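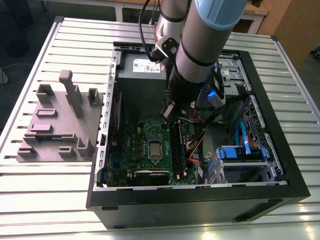
Gristholm Allotment Society – Minutes of the October Meeting

Last updated: October

Present: Silvia Krajčí (chair), Sunil Thambiah, Svatopluk Sokol, Baoshan Tan. Lộc Lưu came in during item 2 and asked for item 1 again. He was given the short version.

1. Last month's minutes
Approved, once Svatopluk's remark about the leeks had been changed from "criminal" to "disappointing."

2. Water
The Sitdale end has had no pressure at the far tap since the summer. Sunil has had a quote of 600 to replace the pipe, which he read aloud twice in case it got smaller. Baoshan thinks the fault is a stuck valve near the gate. Agreed that Baoshan will dig there first, and that Sunil will stand nearby with the quote.

3. Plot 13
Still vacant. It has been offered to three people on the waiting list, all of whom went to look at the brambles and then stopped answering the phone. Lộc suggested renaming it 12A. Silvia said the brambles would be the same. Motion to cut them back before offering it again: carried, Svatopluk abstaining on account of his shoulder.

4. Compost
Someone is putting cooked food in the shared heap. Suspicion was general. Silvia will write a sign. The last sign is believed to be in the heap.

5. Seed order
To go to Wurnetti again, late delivery and all. Names on the list in the shed, please, in writing that can be read. Last year we received a great many turnips.

6. Any other business
Raju, the goat from next door, got in again and ate Baoshan's chard. Sunil will speak to the owner. Baoshan has already spoken to the goat.

Meeting closed at 8:40 p.m. Lộc has the shed key.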